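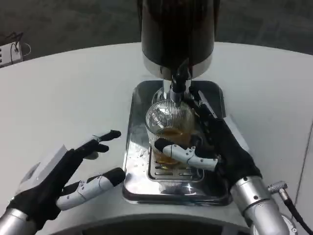 Thread last updated in April, 9:42 pm

Remgate Parents Board > High School > Senior Capstone: does the new process book help anyone?

judley_mom_x2
My junior came home with the process book for the capstone. It's 20 pages before they've picked a topic. Goal chart, source log, weekly reflection, a page where you reflect on your reflections. Has any kid at Remgate learned something from filling this in, or is it there so the school has paper to show people?

tallgrass
My daughter finished hers last year. She built a set of bookshelves and they're good. The book she filled out in one weekend with three different pens so it would look like months of work. She got full marks on it.

judley_mom_x2
Three pens. Well, that answers my question.

oldbusdriver
I'll stick up for it a little. My son can't plan his way out of a parking lot and the source log was the only thing that kept him from handing in a bunch of links he couldn't find again. Skip the reflections if you want but the log is worth doing.

rm_advisor
I supervise 13 of these projects so take this however you like. The book is graded on evidence of process. We can usually tell when it was done in one go, and the rubric doesn't let us take off much for that. I've asked for the rubric to be changed.

tallgrass
"Usually can tell" but full marks anyway. So what is the grade for?

rm_advisor
The product and the presentation are graded too. The book is one part out of four.

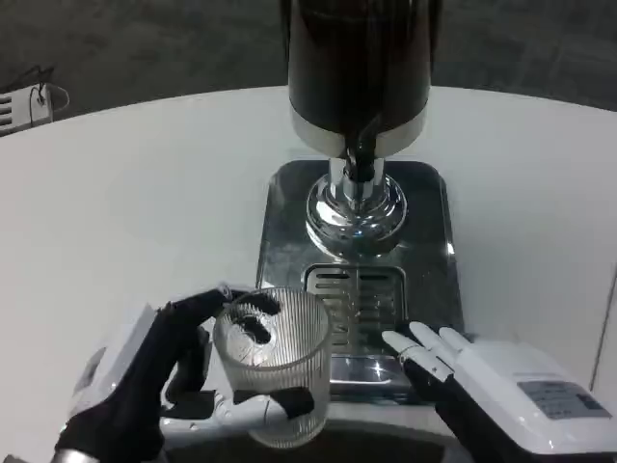 And before somebody brings it up, yes, the word count on the final report is still in there. I'd rather read a short report from a kid who knows what went wrong than a padded one. I don't write the requirements.

pinecone77
What about this Asetti planner they want us to buy? The flyer says students who use it "finish stronger." Stronger than who? I emailed to ask where that came from and got the same flyer back as an attachment.

oldbusdriver
It's optional. We used a wall calendar.

pinecone77
It's "optional" and it's also on the supply list in bold.

shehata_hall_dad
We moved over from Shehata, where they dropped the book completely. Kids met with their advisor for 5 minutes every week and that was it. Sounded great. By winter half of my son's group had nothing to show because the meetings kept getting moved. So I'm not sold on getting rid of it either.

judley_mom_x2
Half the group, going by what? Your son's word?

shehata_hall_dad
Going by the presentation night I sat through. Several kids stood up and talked about what they were planning to make. In May.

tallgrass
Fair enough. I'd still take the meetings over the book if they happened on time.

quietcorner
My son's final report came to 1,789 words and he says the only ones anyone asked him about were in the first paragraph.

rm_advisor
I can't speak for his panel. Mine reads the whole thing. If you have a kid starting now, get the topic approved first and write the goal page after that. The goal page is where most of them get stuck, and you're allowed to change it later as long as you say why.

judley_mom_x2
Where does it say that? It isn't on our copy.

rm_advisor
Inside back cover, small print.

judley_mom_x2
Found it. Very small print. She's going to change her goal tonight.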